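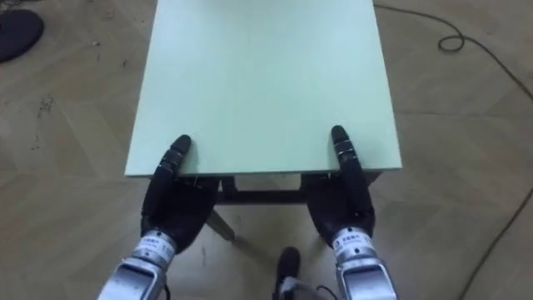 Figure 5. Both hands closed on the near edge of the green-topped table, viewed from the robot's head camera.

Filed under: Student Robotics / Course Reports

4.2 The table task

By November the students in the Hatelby course had all had a turn at driving the robot, and most of them wanted to try something bigger than picking up blocks. The table task was Sarla Garg's suggestion, and we were very glad she made it. A team had to bring the robot up to a short side of the table, take hold with both hands, and move the table to a line marked on the floor – simple enough to say, and a lovely amount of work to do well!

The grip we taught is the one in Figure 5. The palm goes up against the underside and one finger comes over the top, so that the edge is held between them, with each hand placed close to its own corner. Several teams began with their hands near the middle, which felt natural to them (it is how many of us would reach for a tray), and they found that the table swung around as soon as they pulled. Moving the hands apart helped a great deal, and so did keeping them at the same height, although that took patience from the operators, who had to judge it from the head view alone.

Nine teams took part over five weeks and logged 409 attempts between them. We counted an attempt as complete only if both hands stayed closed until the table reached the line. Arm and hand positions were recorded throughout, and the students went back over their own recordings the following session, often with a good deal of laughter and some very sharp notes in the margins. The Busham group wrote 1,180 words on thumb placement, which we had not asked for and read with real pleasure.

Most of the failed attempts we reviewed with the teams came from closing one hand before the other had reached the edge. Rekha Rana's team got around this by adding a short pause and a spoken check before closing, and the Brullby team borrowed the idea the week after. We discuss that exchange between teams in Section 5.

We use cookies to remember your reading preferences. Accept | Manage settings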